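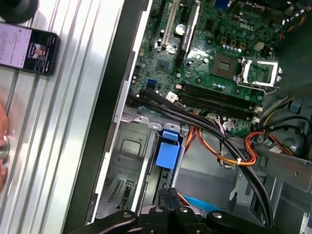

**Brekwood repair club, Sunday meeting, 2 pm**

**1. Desktop rebuild.** Great start on the open tower! The socket has no processor, so we agreed to buy one, plus memory. Budget agreed: £348 for the whole job.

**2. Cables.** Long and cheerful chat about routing. Colours stay bundled as they are until the board has been tested.

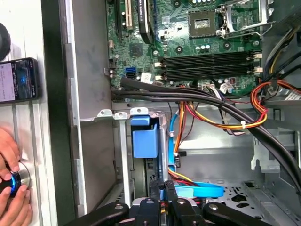 *Item 2: power wires held with a white zip tie, blue bracket just below the board for now.*

**3. Next.** Ask Karville about second-hand memory. Label the spare screws. Bench booked again in August, all welcome!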